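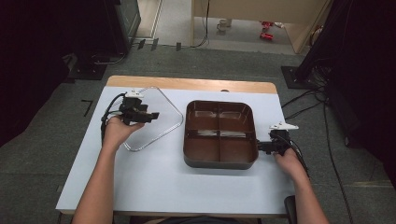
Reading the Essay Collection
Handout for week 2, Puspita Gunawan

Please read before the seminar. Bring your copy of the Orkelside essays and a pencil.

1. What we read
The book has 12 essays. The author wrote them in different years, for different magazines, and put them together later. So we must ask two questions at the same time: is this essay good, and why does it stand in this place? "The Ferry to Wako" was written first but printed last. Keep this in mind when you meet the brother in "Pruklow, Winter", because the author supposes we do not know yet that he has left.

2. The speaker
In a personal essay the "I" is made by the writer, also when all the facts are true. Mark in your copy every sentence where the older man comments on the younger one. In the first essay these comments are short and dry. In "Billano" they become long, and some readers lose patience there. I lost mine on first reading, but on second reading I found the pages about the harbour school very fine.

3. Sentence and pace
Compare the opening of "Pruklow, Winter" with its last paragraph. Count the verbs in each. The opening has mostly "was" and "had". At the end almost every verb is a movement. Does the change come slowly, or can you put your finger on the line? We did not agree about this last year.

4. Writing a review
Your review should be roughly 926 words. A review is not a summary. Tell the reader in one paragraph what the book contains, then give your judgement and show it with quotations. Short quotations are better. If you say that a passage is boring, quote it also, so that the reader can disagree with you.
Do not use "relatable". Do not give stars.

5. Practical
The library copy is on the reserve shelf under 2953. It may not leave the building. Reviews are due at the end of April, on paper, with double spacing. Late ones I will read, but without written comments.

For next time: "Billano", first half, until the letter.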